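Pimbridge Players and Screen Society: February newsletter

The Planden Hour: tapes found, and a night to watch them

Members who lived in the area in the late seventies will remember The Planden Hour, the teatime variety programme made by Gradent Television at its studio on Brannigan Street. It went out at five past five, between the farming news and the cartoons, and it ran for 211 editions. Until last autumn we believed that almost all of them had been wiped. Gradent, like other small companies, used its tapes again and again, and the only complete edition anyone could show you was a poor copy of the Christmas special with the last song missing.

In October the society was offered a number of boxes from a house clearance on the Gradent side of town. They had belonged to a former sound man on the programme. Most of what was inside was paperwork, including running orders, canteen bills and a long argument by letter over the price of a piano stool. Under the paperwork were tapes. Fourteen of them are full editions, and there are parts of nine more.

What is on them

The editions come from the second, third and fifth series. They have the original presenter, the house trio and the talent spot, which was open to anyone who could get to the studio by half past two. Several people who went on to work in clubs and summer shows had their first few minutes on television there. So did a great many people who never appeared again, among them two Pimbridge bus drivers who sang in harmony and a woman who played the saw.

The picture quality varies. The second series tapes are good, with strong colour and only a little noise at the bottom of the screen. The fifth series ones are worse, and on two of them the sound drops out for minutes at a time. We have left the gaps as they are.

The cookery spot is longer than most of us remembered. In one edition it takes up almost a quarter of the programme, and the trio can be heard tuning up behind it. The weekly quiz for local firms is also there in full, and the Pimbridge laundry team does well in it. 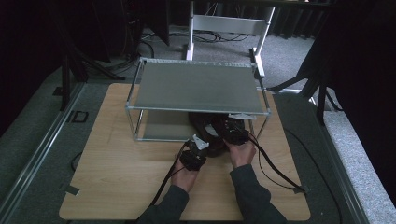 The screening

We will show two complete editions and a selection of talent spots in the main hall on the last evening of the month. Doors open at 7 p.m. and the first edition starts at half past. There will be an interval of twenty minutes with tea, coffee and the bar. The second half should finish by ten.

The hall holds 200 for screenings with the side seating in place. Tickets are free to members and £4 for guests, and can be collected from the box office on any morning when the library is open. Please collect them before the night if you can. At the autumn quiz we had a queue out to the car park and started late.

Anyone who needs a seat at the end of a row, or a space for a wheelchair, should say so when collecting tickets. The hearing loop has been repaired and covers the whole of the centre block.

Programmes and photographs

Some 70 members have already sent in memories of the show, and a few have lent photographs taken in the studio audience. A selection will be on the boards in the foyer. If you were in the audience, or took part, we would still like to hear from you. Write down the year if you know it, and the name of the act. Originals will be scanned and returned to you.

We are still short of information about the first series. No tapes from it have been found and the listings in the Gradent evening paper give only the title and the time. Ticket stubs, fan club leaflets and diary entries would all help.

After the screening

The tapes will go to the county record office, which will store them properly and let the society keep viewing copies. We hope to put a list of every known edition on our website by the summer, with the guests where we have them. The last full list, in the society's booklet of 2000, has a number of mistakes in it, mostly in the fourth series, and should not be relied on.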